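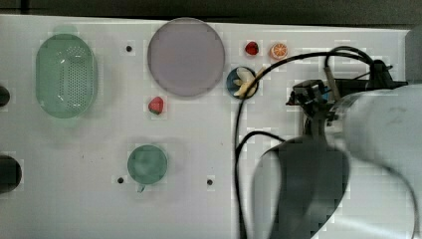

April, notebook 6, kiln room side

Glaze tests again. Tsegereda wants the satin white nailed down before the summer classes start and I keep telling her it's close, and it is close, but the last batch came out with pinholes all over the shoulders of the test cups (the tiles were fine, of course, the tiles are always fine). So I spent most of the morning weighing powders and the rest of it scrubbing sieves.

Batch is the same recipe as last time with the new feldspar. 2,000 grams dry. I mixed it a bit thicker than Nghĩa likes and then thinned it, and then it was too thin, and then I went and had a coffee and let it settle and poured some water off the top. Should have done that first! Went through the fine sieve twice. The brush for that sieve is falling apart, by the way, there are bristles in everything. I've put a new one on the Graltedari order along with more wax resist.

Dipped 25 tiles and all the leftover cups from Awuor's throwing group. Half the tiles got one quick dip and the other half got a second coat after the first had gone chalky. I wrote the coat number on the backs in iron oxide this time and not in pencil, so we won't have a repeat of the mystery shelf.

My guess on the pinholes is still the bisque. Zewditu thinks we're firing the bisque too fast and the clay is still gassing off when the glaze wants to seal over, and she's fired a lot more of this body than I have. I looked back through the log and the bad batch did go up quickly through the middle part. Somebody had used the short program. It might have been me. I've taped over that button for now, please leave the tape on, I'll sort out the programs properly when I have a free afternoon.

The other idea (mine, less popular) is dust. The bisque shelf sits right under the window where we sand feet, and those cups had been there since before the holidays. So this time I wiped half the cups with a damp sponge and left them overnight, and the other half went in just as they were.
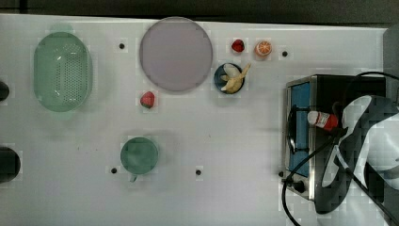 Wiped ones have a dab of blue slip under the foot so we can tell them apart after firing. I ran out of room on the middle shelf and put three of the unwiped ones on the bottom, which I know muddies things a bit, so go easy on those when you compare.

Cones are in, top and bottom. Bottom shelf has been running cool and I'd like to see by how much before we go blaming the glaze for that too. Slow cool at the end, a long hold, same as Hawi wrote up on the inside of the cupboard door. If the kiln is still ticking when you come in, leave the lid alone. I mean it, Nghĩa!

Leftover glaze is in the bucket with the Tritavholm lid, label on the side and not on the lid, since lids wander. It needs a really good stir from the bottom. I added a pinch of Epsom salts to keep it from turning to concrete, and if it's gone like yogurt by the time you get to it, add a splash of water and wait before adding any more.

To do next: mend the spray booth filter, find out who has the small scale, ask Awuor for more cups in the same clay. Also somebody please finish the bag of speckled clay, it's going hard and I keep tripping on it.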